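Vetisau Episode Recorder, reviewed after 838 episodes

We bought the Vetisau recorder in May to collect laundry demonstrations for a policy we train at Truvbridge. Setup took 3 hours, most of it on clock sync. Since then it has dropped two episodes, both when the disk filled up.

Trimming is quick and the success/fail tag sits on a foot pedal, so the operator keeps both hands on the leaders. Export is slow: 200 episodes take most of a lunch break. The labels can't be edited in bulk. 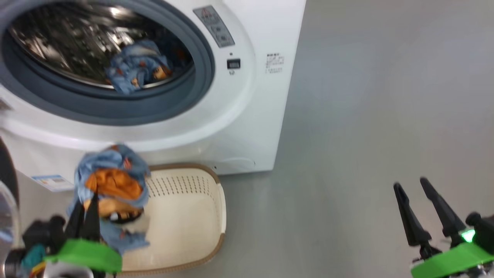 Can it resume a session after a crash?
Only from the last saved episode. Whatever was being recorded at the time is lost.

Four stars. We will keep it until we reach 1,000.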